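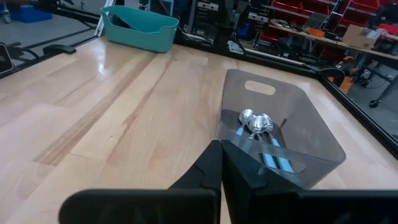 Section 4: Setting up the Dandby linked heat alarm in a market stall

Last updated: 2026-09-12
Reading time: 4 min

The leaflet in the Dandby box says a stall can be "protected in minutes." Set that leaflet aside. An alarm makes noise. It does not put out a fire, and at night in a locked hall the noise only matters if it reaches a person who will do something. These steps replace the leaflet for all stalls at Ngata Market, rows A through F.

Before you start

You need the alarm head, the base plate, two screws, the link card with your stall number on it, and a steady stepladder. The kit comes with adhesive pads as well. Marcus Kapoor put up a test row with the pads in July and several heads were on the floor by the end of the week. Use the screws.

CAUTION: Do not drill into a roof beam or into any panel with a cable clipped to it. Ask the market office to mark a safe spot.

4.1 Fitting the base

1. Pick a place on the stall ceiling near the middle. If your stall has no ceiling, use the crossbar over the counter.
2. Keep clear of fryers, kettles and steam trays. The maker says its heat sensor can tell a cooking surge from a fire. We have not seen that proved, and Arvo Savolainen set one off twice with a rice cooker.
3. Hold the plate flat and mark the two screw holes.
4. Drill, then drive both screws until the plate does not rock.
5. Write the fitting month on the rim in marker.

Note: Hanging stock blocks heat. A head tucked behind a rail of coats will respond late, whatever the light on it shows.

4.2 Powering up and linking

1. Pull the plastic tab from the battery slot. The light should blink green.
2. Turn the head clockwise onto the plate until it clicks.
3. Press and hold the center button until the light turns amber.
4. Touch the link card to the side marked with a ring. Two short beeps mean the head has found the hall panel.
5. Go to the hall panel by the north gate and check that your stall number is on the list. Don't skip the walk. During the trial, heads gave the two beeps and never showed up on the panel.

If your number is missing, take the head down, wait for the light to go out, and start again at step 1. If it fails a second time, hand the head in at the office and ask for another. Please don't leave a dead one on the ceiling, where the next tenant will assume it works.

4.3 Testing

1. Tell your neighbors first.
2. Press the center button once. Your own head should sound right away, and the linked heads in your row should follow.
3. Have a second person stand at the far end of the row and listen with the shutters down. This is the part that fails. A siren that sounds fierce on a stepladder can be faint behind two steel shutters.
4. Press again to stop.
5. Enter the result in the row book, including "could not hear it" if that was the result.

CAUTION: The test button checks the siren and the link. It does not check the heat sensor. A good test is no proof that the head will notice a fire.

4.4 Phone alerts

The Sutau app can pass an alarm to your phone. It is optional, and we would not lean on it. Alerts depend on the hall's internet box, which runs off the same power supply as everything else and has no backup.

1. Install the app and choose "Join a site."
2. Enter site code 1798.
3. Enter your stall number and confirm.
4. Ask the office to send a test alert, and note how long it takes to reach you.

Note: A phone alert does not call the fire department. Neither does the hall panel. If you see smoke or flames, leave, and call 911 from outside.

CAUTION: Do not come back into the hall for stock or cash. An alert on your phone is no reason to drive over and raise your shutter, either. Opening it can feed a fire that was short of air.

4.5 Faults

Red blink, no sound: battery low. Replace it the same day.
Amber light that stays on: link lost. Repeat 4.2.
Chirping after a new battery: hand the head in to Hwa-young Gil at the office.

2 comments
Share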